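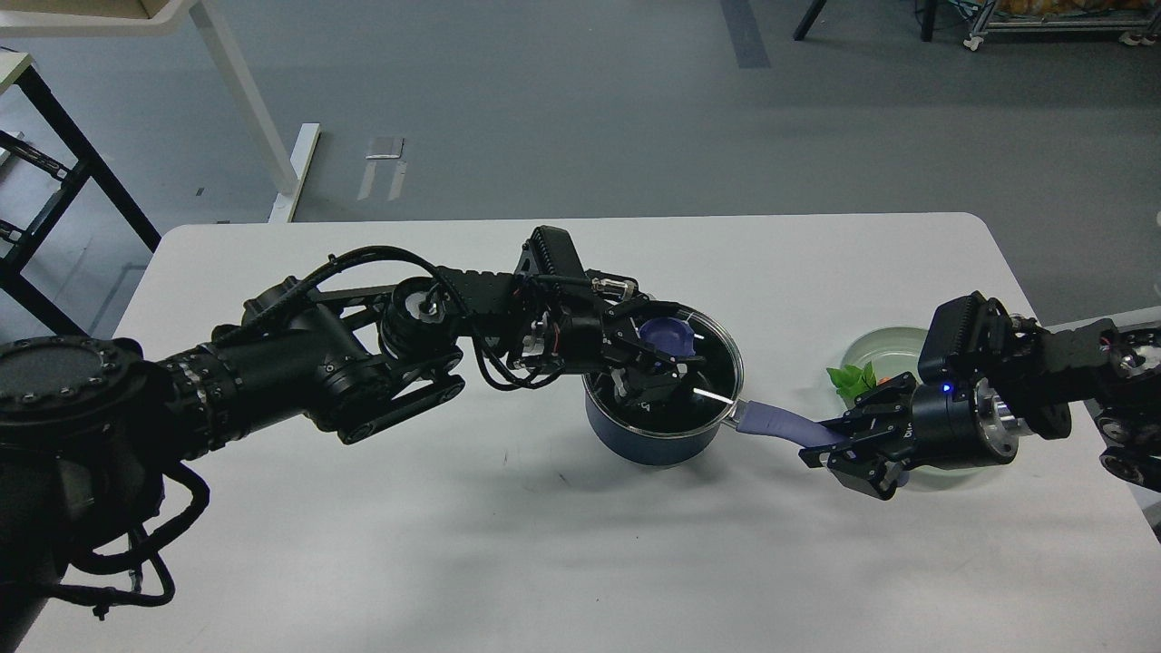
Soup Lunch Moves to the Laxdal Room

The monthly soup lunch will be held in the Laxdal Room from May until the floor in the main hall has been replaced. Serving starts at noon and the doors open at 11:30. The room seats 114, so please share tables if you can.

There will be two soups each month, one of them without meat. May's are split pea and a tomato and rice soup from the Jultia cookbook. Bread comes from the Ondton bakery as before. A bowl with bread is $9, and children under five eat free.

We are still short of cooks. Each cook makes one pot at home and brings it in by 11. If you are carrying a pot in the car, set it in a box with towels packed around the sides and tape the lid down. We have 37 bowls to spare but need more soup spoons.

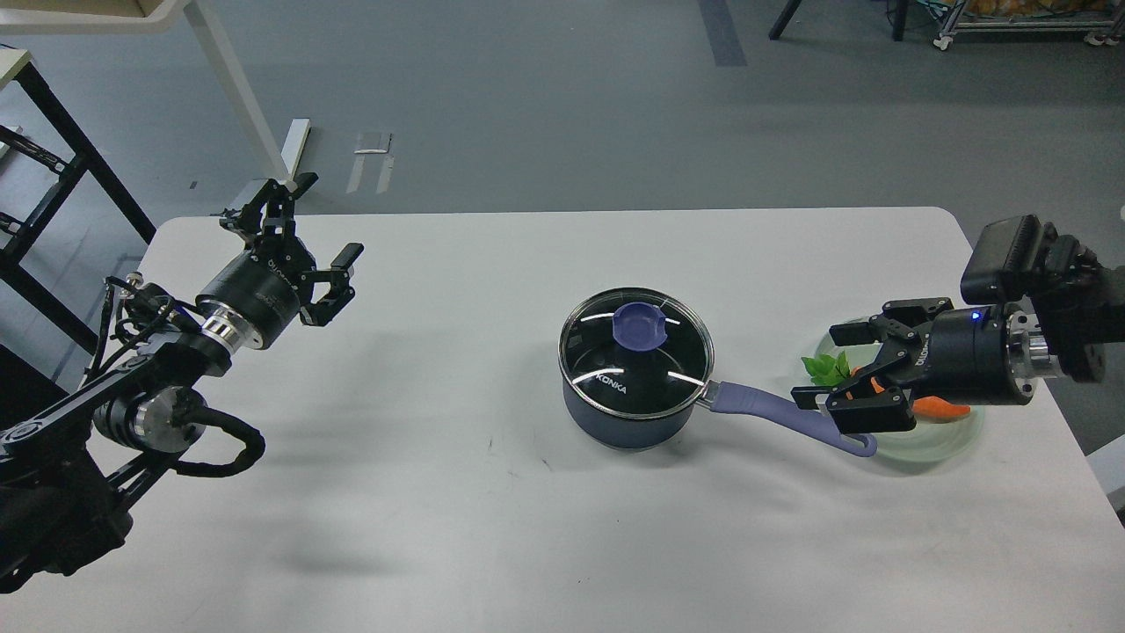

A saucepan with a glass lid and a long purple handle.

Parking is behind the building, off Arnis Street. The front lot has only 30 spaces and fills early. Sign-up sheets for cooks are on the board by the office door.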